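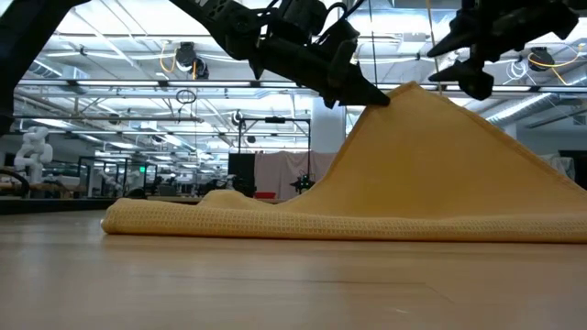
La reprise d'eau des tissages nid d'abeille dépend surtout de la profondeur des cellules. Les 2 518 mesures de la série Groso le confirment, sauf pour les lots calandrés. 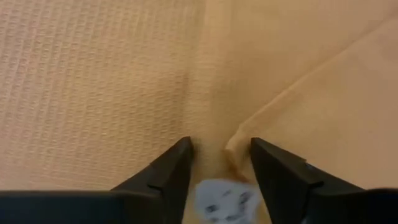 Un relecteur objecte que l'adoucissant, non contrôlé, suffirait à expliquer l'écart.

Figure 2. Étoffe orangée, pliée à plat. 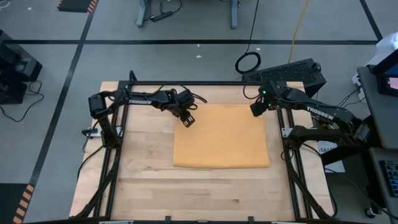 3.2 Séchage

La perte de masse est suivie sur 23 cycles, à charge constante, selon le protocole Filow.
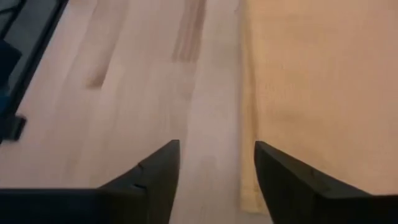
Vol. 23, p. 599

Au-delà de quatre cycles, la pente se stabilise. Les lots calandrés sont traités en annexe B.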